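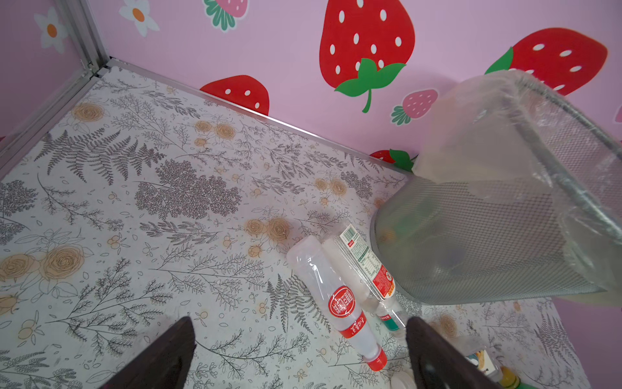 Flellow Bench Liner and Bin Set
Sold by Hornavden | Item 1193
In stock, posted from our own shelves

Hello, and thanks for stopping at this page! I'm Juwita Wijaya and I look after the bench furniture side of Hornavden, meaning everything that goes under, behind or beside a small robot arm but isn't the arm itself. People tend to buy this set for tidy-up and sorting work (bottles into bins, mostly) and then write to me asking how to set it up properly. So I've put the good practice on the same page as the product, and you can read it before you spend anything.

What you get
One wipe-clean bench liner, 90 cm deep, rolled (never folded, I insist on that in the warehouse)
One wire mesh bin
A roll of clear bin bags
Edge clips for the liner
A printed copy of the Entili bench sheet

The arm, the wall decals and the bottles are yours to find.

Why a patterned liner?
I get this one a lot. Plain white is lovely for a first afternoon with a new arm, and after that it teaches you very little. Clear plastic on top of a busy print is a proper test, as you see the leaves and roses straight through the bottle and the outline more or less melts away. If your gripper can find an empty drinks bottle on flowers, you can feel a bit more relaxed about kitchen oilcloth, school tables and whatever else it meets out in the world. We do a plain grey as well, and I'd keep one of each and swap them over!

The Entili bench sheet
Entili is our house code, so please don't go quoting it as a national standard. It doesn't replace your arm maker's manual or the safety law where you live, and if any of them disagree with me, follow them and drop me a line. Hiếu Lại wrote the first version, Kristýna Šimek has been crossing things out of it ever since, and the current sheet is dated April 15, 2024. It has 7 rules:

1. Clip the liner flat along every open edge. A ripple under a fingertip will drag, and then everything on the bench goes for a walk.
2. Bottles go on the bench empty and rinsed, caps on. A loose cap is treated as its own item and gets its own pick.
3. Leave the labels on. Real rubbish has labels, in all sorts of languages and colours, and a peeled bottle is a different object as far as the camera is concerned.
4. Bag the bin before you start and fold the bag well over the rim. Floppy plastic inside the arm's reach is asking for trouble.
5. Decide before the run whether the bin stands up or lies over, and write it down. Both are fair. Changing halfway without a note isn't.
6. Hands stay out of the reach area while the arm has power to move. Stop it, check that it has stopped, then reach in. This goes for visitors and bosses too.
7. Start slow after any change to the bench, even a silly one like a new liner.

Rule 6 is the one I'd have printed on the liner if Kristýna had let me. Your own risk assessment should say how people are kept clear, and with a lot of arms that means more than a sticker and good intentions. Keep the emergency stop where you can reach it without leaning over the bench.

About overlapping bottles
The sheet used to say that bottles should be laid out with a gap between them. We took that out in July. Two bottles lying side by side, or one half behind the other, is just how they end up when somebody tips out a bag. What we ask now is that you score those picks separately from the easy ones, otherwise your results look much better (or much worse) than they are. Same goes for a bottle resting against the bin, where the fingers have less space and the mesh can get a nudge.

Cleaning and care
Warm water, a drop of washing-up liquid, soft cloth. No scouring pads please, they dull the print and then your camera sees a shiny patch and a matt patch. Dry it before you roll it. The bin can have a rinse under the tap, but check the mesh for bent wire ends first, as they catch bags and sleeves.

Will it fit my bench?
The liner trims with ordinary scissors. If your bench has a metal strip along the back, tuck the liner up to the strip and stop there, don't try to run it over the top. Ciltis frame owners need the narrow clips, so choose those in the drop-down box when you order. Not sure? Send me a photo, I like seeing people's benches.

Spares
Spare clips, narrow or standard: item 736
Bag rolls and plain grey liners are on the accessories page.

Returns
An uncut liner can come back for a full refund. Once you've trimmed it, it's yours, sorry! Bins can come back at any point if the weld has gone. Write to Kvido Doležal on the returns desk with your order number, and put "bench set" in the subject line so it reaches him first.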